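Lemia server wipe in May, is it worth to start now?

sitthorpe65
March 11, 2020
Hello all. I bought Irnura last week and I play on the Lemia server. I have 14 hours and a small base near the river. I read there is a wipe in May. Should I wait?

Villanueva
Start now. You keep your blueprints after the wipe, only the base is lost.

grmpf555
I don't agree. Blueprints above tier two cost 1000 scrap each, and a new player will not collect this in time. Play on a small server first.

Villanueva
Small servers are empty in the evening. How can he learn to fight there?

sitthorpe65
Thank you both. I think I will stay, but build cheaper. I also moved my desk to the other room, so my ping should be better.
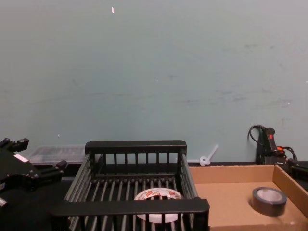 The wall at the new place, with some smudges

grmpf555
Use a cable, please. Wi-Fi in this game is pain.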